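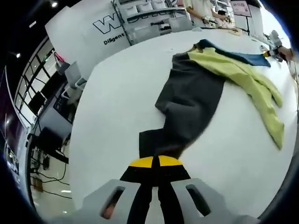 # Canusach large work table, white

The Canusach is our biggest table for people who work with clothes and fabric. It is made for folding, sorting, checking and packing, when one garment must lie fully open and there must still be place for the hands and for the next pile. The top is white and smooth. The table stands in the middle of a room, so it can be used from every side.

We at Tóth have sold work tables to laundries, small sewing rooms and clothing stores for many years, and the most frequent complaint we heard about the old model was very simple: too small. A long-sleeved top with its sleeves stretched out fills a normal desk completely. With the Canusach you can spread the same top across one part of the table and keep the rest for folded pieces, labels or a second person.

## What it is good for

Folding is the first use. A shirt, a sweater or a child's jacket can be laid out flat with the arms open, smoothed by hand and folded in the same place. There is no ridge or joint in the middle of the top, and thin fabric slides over it without catching.

Inspection is the second. If you check returned clothes, or donated clothes, you know how fast the eyes become tired. On a white surface a dark gray garment has a clear outline, and so does a blue one. A strong yellow-green is maybe the easiest of all. Garments made of several colors are often difficult to check on a dark or patterned table, where one of the colors always disappears into the background. White clothes are the weak point of a white table, we must say this openly. For them we sell the Celtex cover, which is described further down on this page.

The table is used for these jobs also:

- cutting out paper patterns (please use a cutting mat under the blade)
- sorting by color or by size before packing
- packing orders, if the tape machine stands on a side table
- teaching, with the teacher on one side and the pupils on the other

It is not made for ironing. The surface will accept a warm garment that has just come from the dryer, but not a hot iron, and damage of this kind is not covered by the guarantee.

## The top

Many customers ask why we don't offer the top in gray or in wood color. We tried a gray one in the showroom in Kalatstead, and the people who folded on it liked it less. Loose threads were harder to find and small stains stayed hidden until the garment was already in the bag. We kept the white.

The finish is smooth but not a mirror. Under strong ceiling lamps you will still see some soft light on it, especially when you sit low and look across the table. If this disturbs you, turn the table so that the lamps are not directly in front of the person who is working. In most rooms a small turn is enough.

Pencil goes away with a damp cloth. Ballpoint ink goes away with dish soap if you are quick. Permanent marker does not go away, and we do not have a magic product for it.

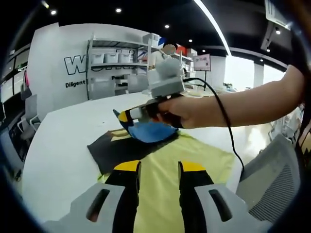
## Standing or sitting

The height can be changed with the screw feet and with the pins inside the legs. There are 4 positions. The lowest is for sitting in a normal office chair, and the highest is for standing work by a tall person. We recommend to set it once and leave it, because changing the height needs two people and the top must be empty.

For folding, most people prefer to stand. Your arms reach farther, and you can walk a step to the side when a long sleeve or a trouser leg lies away from you. For checking seams and buttons it is more comfortable to sit. In our own packing room we have set the height between the two, and the chairs are pushed to the side when they are not needed. An office chair with a mesh back is pleasant in summer. The armrests should be low enough to go under the table edge, so please measure them before you order.

## Working together at one table

Large garments are easier with two persons. One holds the fabric flat near the edge and the other lifts the far side, brings it over and lets it down slowly. With slippery material this is the only way we know that gives a straight fold. The Canusach is wide enough that two persons can stand across from each other and not bump their heads, and still both reach the middle.

Three can work at it when each one has an own pile. With 4 it becomes narrow if everybody folds adult sizes, but for baby clothes or kitchen towels it goes well.

A few habits which we have learned from our customers:

- Agree on one side for unfolded and one side for folded, and do not change it during the day.
- Leave the middle free.
- Cups and phones go on the shelf – not on the table.
- When a garment has more colors, lay it always with the same color up. The finished pile looks much calmer.

## The room around it

The table needs free floor on all sides. We suggest that you leave enough for one person to pass behind another person who is sitting. If the room is narrow you can place one long side near the wall, but you lose the best quality of this table.

Metal shelving against the wall goes very well with it. Bins of the same size, standing side by side on the upper shelf, are good for things that you need every week but not every hour. What you need every hour should be at hip height. Put labels on the shelves themselves, not only on the bins, so a bin finds its way back to its place also when somebody new has taken it down.

If you use lamps, scanners or anything else with a cable near the table, let the cable come down at one side only, and always at the same side. A cable that crosses the top will pull at the fabric. There is a cable clip in the box, which fits under the edge. It is a small gray piece and easy to throw away with the packaging by mistake – please look for it.

## The Celtex cover

The Celtex is a removable cloth cover for the Canusach, sold separately. It is mid blue, has elastic in the corners, and takes a minute or two to pull on. We developed it for customers who fold hotel linen and white school shirts. It gives a good contrast with white, and it also holds very slippery fabric a little better than the naked top does.

You can wash it at 40 degrees Celsius with similar colors. Do not put it in the dryer. It will look tight when you put it on after washing, but it relaxes after a day. The cover is not padded and it does not make the table an ironing board. We repeat this because we get the question every week.

The cover for the older, smaller table does not fit, also not with pulling.

## Technical information

**Name:** Canusach large work table

**Color of top:** white

**Use:** indoor, dry rooms

**Maximum load, spread over the top:** 100 kg

**Delivered as:** top in one piece, legs and crossbars in a separate carton

**Included:** screw feet, height pins, hex key, cable clip, printed instructions

**Not included:** Celtex cover, chairs, shelving

The load is meant for things that lie quietly. It is not allowed to stand or sit on the table, also not for changing a lamp.

## Before you order

Measure your door and, if you have one, your staircase. The top comes in one piece and it cannot be bent or divided. It can go through a normal door on its side, but a tight turn at the top of the stairs is the place where deliveries fail. If you are not sure, send us a simple drawing with the measurements of the landing. We answer usually on the next working day.

Our driver brings the table to the room which you choose, when the way is free. Assembly is possible for an extra fee inside the Kalatstead area. Outside of it we deliver to the ground floor only.

For assembly by yourself you need two adults and a soft blanket. Lay the top on the blanket with the white side down, fasten the legs with your fingers first, and tighten the screws only when all the legs are in. Then turn the table together. Do not lift it by one leg.

## Care

Wipe with a damp cloth at the end of the day. Lint from dark fabric collects near the edges and is easier to take away dry, with a soft brush, before you wipe. No scouring powder, no steel wool. After the first month, tighten the leg screws again. Later, once in a year is sufficient.

## Guarantee and spare parts

We give a guarantee on the frame and on the top against faults of manufacture. Scratches from scissors, pins and blades are normal wear. Screw feet, pins and the cable clip can be ordered one by one, also for tables that were bought before the small change in April, when the feet became wider. The wide feet fit in the old legs.

If you would like to see the table first, bring some of your own clothes to the showroom and fold them on it. Take the largest piece you have. Please write to us one day before, as the showroom table is also our working table and on delivery days it is full.

Page last changed: Thursday, May 23, 2019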